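Maintenance Notes on the Flera Gripper Pair
September 25, 2018

The hand-held grippers of the Flera set at Ekness passed 163 hours of use this month, and the finger pads were inspected accordingly. Jannik Grube carried out the inspection under the Jurmont procedure. Each pad is to be pressed flat and checked for lifting at the tip.

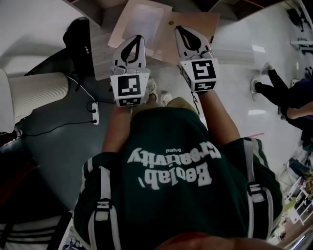 The marker faces require equal care. They are to be cleaned with a dry cloth only -- solvent dulls the print -- and replaced in pairs. Two were replaced in September.

Cables are checked at the plug and again at the grip. The screws on the marker mounts are tightened by hand, then given a further quarter turn.

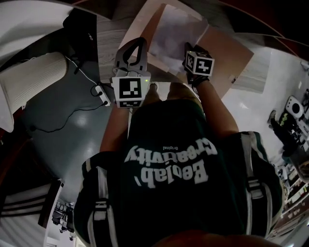

Calibration is repeated after any change to a mount and takes 12 minutes. Spare pads have been ordered from Kohlhase.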